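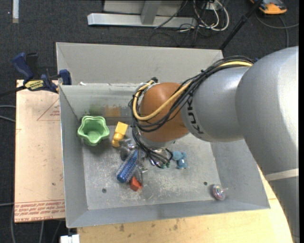
A KUKA arm over a metal bin of colorful objects.

Rarkbridge will run a direct early bus to the Berkero business park starting in August, after workers there complained that the first bus of the day gets in too late for the morning shift.

The new service, Route 7, will leave the train station at 5:10 a.m. and stop at Mill Street, the hospital and the north gate of the park. A second bus will follow at 5:40 a.m. The current first bus leaves at 6:25 a.m. and takes a longer way around through Nolleck.

The city council approved the route for a one-year trial. It will be paid for out of the transit budget, with part of the cost covered by employers at the park.

A petition for an earlier bus collected 477 signatures over the winter. Ute Hellwig, who started it, works the morning shift at the packaging firm Stüber and has been sharing rides with coworkers for two years.

"If the driver is out sick, four of us are late," Hellwig said. "I have paid for a cab more times than I want to add up."

The city expects up to 200 riders a day on the two buses. Transit planner Jianhua Xie said ridership will be reviewed after six months and the departure times could change.

"The return trip is the part we are still working on," Xie said. "Shifts end at different times across the park, and one bus will not suit everybody."

For now, afternoon riders will use the existing service through Nolleck. Regular fares apply, and monthly passes will be valid on the new route.

The gravel lot at the north gate — 256 spaces, most of them full by 6 a.m. — will stay open during the trial. Timetables will be posted at the station before service begins.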